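Section 7. Gathering and folding your Barkotent towels

Once your towels are dry, it is time to get them back into shape before they go into the storage pouch. It's a pleasant little job, and you are welcome to do it on a table, on a bed or down on the floor, wherever you have a clean, flat spot and a bit of elbow room.

1. Sweep or wipe the surface first. Brown fabric shows lint more than you might think!

2. Set the towels down side by side and work on one at a time, leaving the others bunched up until you get to them.

3. Find the care label at the corner and turn it to face you, so every towel gets folded the same way around.

4. Take hold of the upper edge with one hand and spread the other over the middle, then draw the fabric gently toward you.

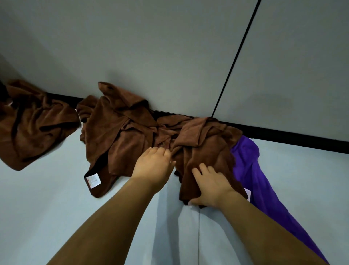
Fig. 10. Both hands on the towel, fingers curled over the upper left edge.

5. Smooth out the creases with your palms, working from the middle outward.

6. Fold in half lengthwise, then in half again, and slide the towel into the pouch with the label on top.

Note: Slip off rings and bracelets before you begin, as they can catch on the soft nap.

Caution: Do not iron. If a crease won't come out, leave the towel lying flat overnight and try again in the morning.

Ulik Home, guide no. 1343, revised April 2018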